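Clearing the Kitchen Table, and Keeping It That Way

Every flat surface in a house is a mailbox. It took me three apartments and one marriage to work this out, and I still put my keys on the bread.

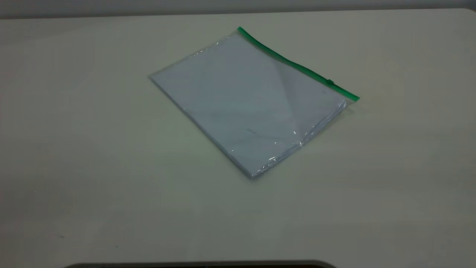 My sister-in-law, Mekdes Birhane, runs a small upholstery shop in Maltundale and has the only kitchen table I know that you can eat at without first moving a stapler. I asked her how. She said, "I put things away," and went back to her soup. So the tips that follow are mostly mine, learned the slow way.

Start with the paper

Paper is the first thing to land and the last to leave. Stand over the recycling bin when you open the mail. Don't sit down with it. Once you sit down you are reading a catalog for garden sheds and you do not have a garden.

Bills get a clip on the side of the fridge. School forms get signed standing up, with the pen that lives on a string next to the clip. Yes, it looks like a bank. We have had the same pen since August, which in this house is some kind of record.

Give the homeless things a drawer

Batteries that may or may not be dead, the Allen key from the bed, one earring. Pick a drawer, the shallower the better. Mine is 11 inches wide and when it won't close, I go through it. A deep drawer will let you put this off for years. I once emptied a deep one at my mother's place in Mekthorpe and found 35 bread bag clips and a warranty for a television she gave away before I could drive.

Cleaning off what's stuck

Plain dish soap, warm water, a cloth you've wrung out properly. That handles most of it. For the rest:

Dried oatmeal. Lay a wet cloth over it and go do something else for ten minutes. Scraping it dry is how people lose fingernails.

Candle wax. Ice in a plastic bag, set on top until the wax goes brittle, then an old plastic card held nearly flat. Do not use the good spatula. It will come back with a nick in it and you will be asked.

Sticker residue. Cooking oil, a dab, left on for a few minutes, then soap to get the oil off. Kids put stickers down with a force that should be studied.

Ballpoint. Rubbing alcohol on a cotton ball, but try it on the underside of the table first, where your mistakes can live in private. Alcohol will take the shine off some varnishes and all shellac. If you don't know what finish you have, assume it's the expensive one.

Marker. Same as ballpoint, only with more sighing.

White rings on wood. A warm iron over a dry cotton dish towel, no steam, a few seconds at a time, checking in between. I was sure this was an old wives' tale until I tried it on my grandmother's sideboard. If the ring is dark instead of white, the water has gone deeper and you're looking at sanding, or a bowl of fruit placed with care.

What I don't use anymore: scouring powder, the green side of the sponge, and anything that comes in a bottle promising to do floors as well. I did use a paste called Otarora for a while. It smelled wonderful and left a film you could sign your name in.

The wobble

A table that rocks is often a table with a loose bolt. Get underneath with a flashlight and try every bolt by hand before you fold up a single piece of cardboard. Turn each one a little, go around, then go around again, the way you'd do a car wheel. If it still rocks, turn the table a quarter turn and see whether it stops. It may be your floor. Ours was the floor.

Our neighbor Tomos Harries fixed his by sawing a little off the longest leg, then a little off the new longest leg. He now has a very nice coffee table.

Felt pads wear out, by the way. They also collect grit, and a gritty pad is sandpaper with good manners. Flip a chair over now and then and look. I do ours on a Sunday, when I'm already on my knees hunting for the other half of something.

Keeping it clear

This is the hard part and I have no secret. A few things have helped:

Wipe it right after supper - before the dishes. If you leave it until after, you'll find you have retired for the evening.

One thing is allowed to live on the table. Ours is the salt. We tried a vase and the vase attracted receipts.

Hooks by the door, low enough for the shortest person, or the coats will find the chairs and the backpacks will find the table.

If someone is halfway through a jigsaw puzzle, put it on a board that slides under the couch. We didn't do this with a 1,492-piece lighthouse (I don't know who picked that number either) and ate off our laps for most of a month. There was a lot of sky in it.

Put the laundry basket anywhere else. On the stairs, if you must - though then you'll want to read my page on bruises.

Next month I'm doing the inside of the oven, if I can find the racks.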